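Small soaps, slow mornings: a chat with Marites Sarmiento 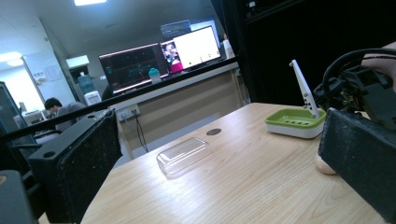
Caught Marites between batches, which is the only way to catch her. She makes soap in the back half of an old shoe repair shop in Sillstead and sells most of it by post under the name Pudano. Phone on speaker, kettle going. She apologised for the kettle twice.

She didn't plan on soap. She was doing payroll for a flooring firm and her hands had cracked from the stuff in the staff toilets. "It was pink and smelled of bubblegum and it took my skin off," she said. "So I bought a book. Then a stick blender. My husband wanted to know why he couldn't use it for soup."

First bars were awful. Too much lye in one lot, too little in the next, one that never set and lived in the garage till it was thrown out. She still has the notebook. Batch 11 was the first she gave to anybody, plain olive oil with a bit of castor, no scent. Her sister rang up for more.

That recipe is more or less what she sells now. Olive, coconut, shea, castor. The shea goes up every September, she says, and every September she swears she'll drop it and doesn't.

I asked about curing, as readers always write in about it. She leaves hers for nearly 90 days, longer than most people bother with. "You can use it at four weeks. It'll wash you. But it goes to mush in the dish and then you tell your friends my soap goes to mush." The olive-heavy ones need it most. She turns the bars over when she remembers, which she admits is not a system.

We got onto dishes. Strong feelings here. Flat ones are a waste of money, she thinks, the bar sits in its own puddle and you lose half of it down the plughole. Slots or ridges, anything with somewhere for the water to go. And rinse the thing out now and then. She'd sooner sell somebody a cheap dish with holes than a second bar, "although I'd like to sell them the second bar as well."

Scent is where she's fussy. Lavender yes, lemon no, it fades before the bar's even wrapped. She had a long go at coffee grounds and gave up. "Lovely on a gardener. Horrible in the bath. My bath was brown." There's a rosemary one called Apaza, named after the street her gran lived on, and it outsells evrything else on the list put together.

The money side, then. She put out 239 bars in her best month and lost a good chunk of the takings to postage. Soap is heavy, people forget that. Numico, the gift shop by the station, takes a box when they're low and pays on time. She does 2 markets a year and dreads them both. Cold feet, mostly, and people who pick up every single bar to sniff it and then go off for a bacon roll.

Would she go bigger? Long pause, kettle again. "I'd need a bigger room and then I'd need someone in it with me. I like the radio on and the door shut." She's had an offer to teach evening classes and is thinking about it. Worried about beginners with lye, fair enough. If she does run them it'll be goggles for everyone and long sleeves, no arguing.

Last thing I asked was for advice for anyone wanting to have a go at home. Weigh everything, she said, don't measure by the cup. Lye into the water and never the other way round. Run the recipe through a lye calculator even if it came out of a book, becuase books have misprints and hers did. Keep the first few batches plain so you know what the oils are doing.

Then her timer went and she had to pour, so that was that. Orders are open again once the next lot of rosemary is cured, and she's asked me to say please don't email to ask when.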